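Unit 4 — Pour-over coffee at home
Handout for the Redholm evening class, Dayana Tapia

Welcome back! Last time we tasted; tonight we get to brew, and it all begins with the paper. Fold the filter along its seam and press the crease flat with a fingernail. Open it into a cone and seat it in the dripper, then rinse it with hot water and pour that water away.

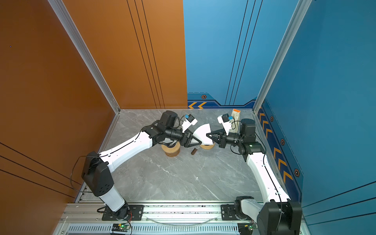
Now the fun part — the bloom. Wet the grounds, wait, and watch them swell! Our class recipe uses 400 grams of water in all, poured in slow circles from the middle out. If the stream stalls, go one step coarser on the grinder and try again.

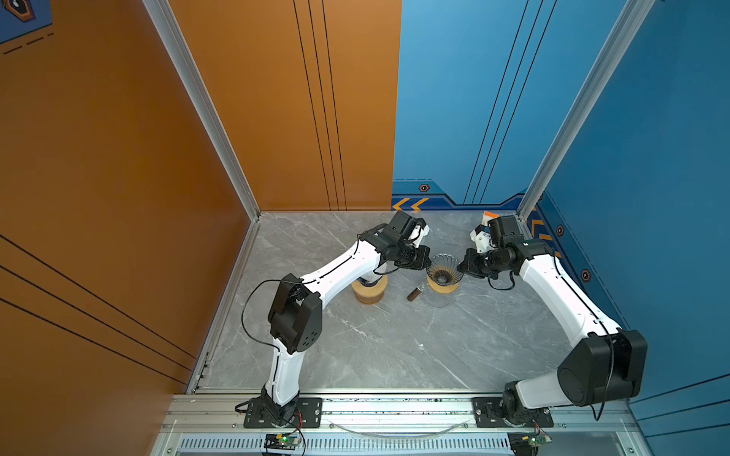
Montes asked whether the dripper has to be glass, and remarked that a plastic one at home keeps the water hotter. Good point, and well worth a side-by-side taste. Bring yours in December!

Glass does need a gentle hand at cleanup. Wipe up stray grounds first, and wash the cone with a soft brush so the ribs stay clear.

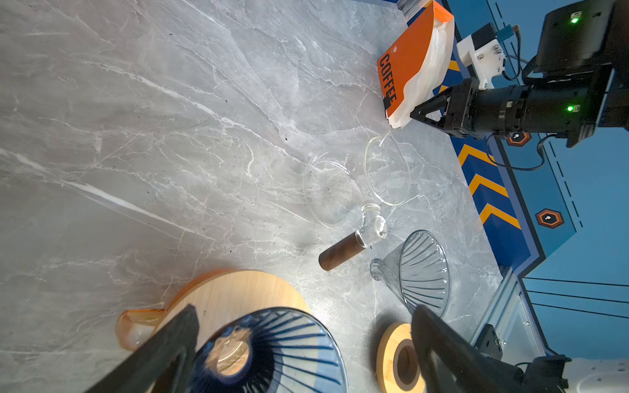
Fig. 3. Carafe and ribbed dripper on their sides, coffee bag behind.

For next time: brew twice, change only the grind, and write down what you taste.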